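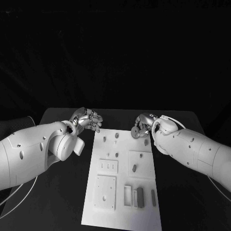
Léonie Le Goff wrote under my last post that 80 examples of one task must be plenty, and why do I still spend my evenings on it? Her question is fair, so I try to answer it properly.

At Golta we teach the two arms by showing. One person guides them through the task, the computer records everything, and later the model learns from these recordings. We had 80 when I wrote last time. After I had watched them all again, I kept 67. In the others I had stopped in the middle to think, and a model will learn my thinking pauses as well as my movements. 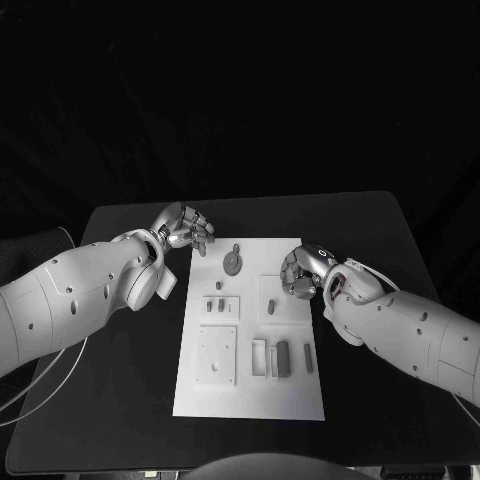 Variety is the thing I underestimated most. My first recordings all began from almost the same position, and the trained model became lost as soon as a part was moved by the width of a finger. Now I change the starting layout before each recording, and I write the change in a notebook. The small pegs are the part I worry about. Three of them stand up from one tray, the one on the right is no more than a thin pin, and for such a piece I want many more approaches from different angles than for the big flat plates. I also try to keep my speed the same – this is harder than it sounds when one is tired.

My plan for August is below. Corrections are welcome, also for my English. 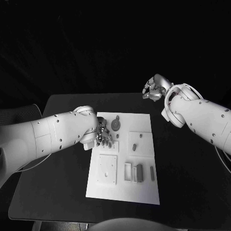 What I will record next

First, 14 new examples where the left hand does most of the work, as I am right-handed and my recordings show it. Then a few where I make a small mistake and repair it slowly, without stopping. The old recordings stay on the disk, but in a separate folder.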